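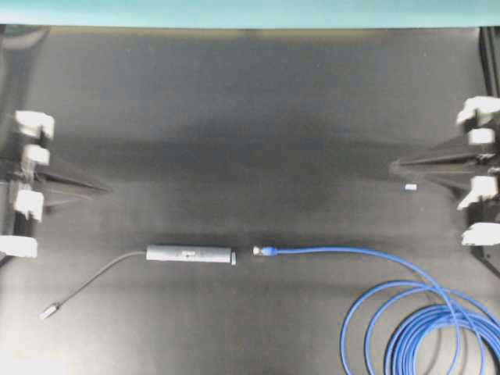
Adapter and network cable between the two grippers on the Stolham cell.

Most setup sheets for two-arm cells give a page to calibration and a line to fingers. I think the weights should be swapped. At Stolham we recalibrated 14 times between January and March, and the plug task kept missing by up to 2 mm. Rukhsana Virk then changed the finger pads and checked the screw torque, and we have left the calibration alone ever since.
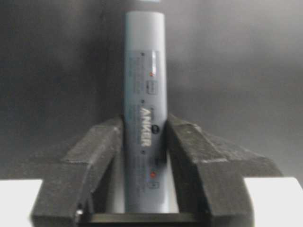 Pad wear should be logged by hours of closing, and the log should stay at the cell. Ours used to live in Kristaps Mägi's office, so it was filled in from memory. A smooth round case such as the Anker power bank, held upright between two speckled black fingers, is a fair check part because it offers no flat to hide a crooked pad. Run it before each shift. If the part leans, stop and look at the screws.

My second complaint is cable routing. Ivars Ķēniņš ties wires down at 12 points per arm, and I would accept fewer if the elbow loop stayed free through full travel. Work cable needs the same care: leave the coil on the side it feeds from, with slack before the plug.
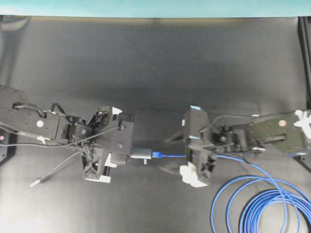

What I would change in the sheet

Pads first, screws second, wires third. Calibrate after that, once, and write down who did it.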